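August, session 6
Written up by Mansa Tetteh, Sirport Robotics Club

Good long afternoon in the hall at Plulatbridge! We'd promised ourselves we would get through the small-box task for the Maes Cup before tea, and for once we more or less stuck to the plan (ignoring the half hour we spent hunting for the spare cable, which was in my bag).

The task sheet for anyone who missed last time: one upright box, one tray with slots, two hand-held grippers. The box has to be moved from slot to slot and left standing. If it leans on a divider that's fine, if it falls flat you lose the run. The judges want it done by one person using both hands, and our recordings of it go off to train the arm back at college.

Starting position

Adelino took first go and I did the timing. We settled on tray in the middle of the white table, long side facing the operator, box on end. One gripper each side, jaws open before I say go. I'd like us all to begin like this from now on, as half of last month's runs had people starting with the jaws shut and you can't compare those with anything. 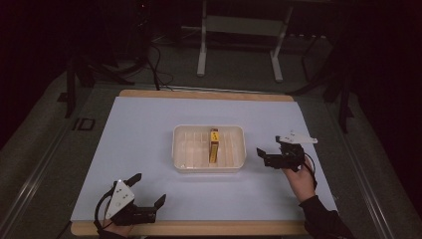

Things I want to remember about the grippers

Keep the marker plates up where they can be seen! I get so wrapped up in the box that I roll my wrist over, and then the tracking drops out and the run is useless. Adelino is much better at this than me. His trick is to move from the elbow and let the wrist go along for the ride. Also, leave slack in the cables before you sit down, it's horrible having one tug just as you close.

The padding wants looking at too. There's a ragged bit along the lower edge of one finger, so I've put new foam on the shopping list. I'd sooner change both fingers together so they grip the same.

The slots are the hard part. Coming straight down is all right, but come in at any sort of slant and you clip the fin next door. We tried approaching from the low front side of the tray with the fingers spread wide, and I think that's the way to go, you get a proper look at the box before committing.
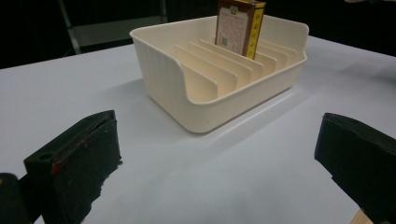
For next time

- Try the slots at the far end, and swap hands.
- Adelino to tidy the file names. We're on 2,881 clips across all tasks now and I can't find a thing.
- Set the time limit at 90 seconds. I know the Zistolberg team practise with less, but I'd like clean runs first and quick ones later.
- Ask whether we can have the hall for 2 hours more before the heats.
- Foam!!

Recent entries
Session 5: cups and saucers, mostly saucers
Session 4: why the left gripper kept sticking
Notes from the Zistolberg visit
Kit list for the Maes Cup

Sirport Robotics Club, Plulatbridge. Questions to Mansa or Adelino at any session. © Sirport Robotics Club. Back to top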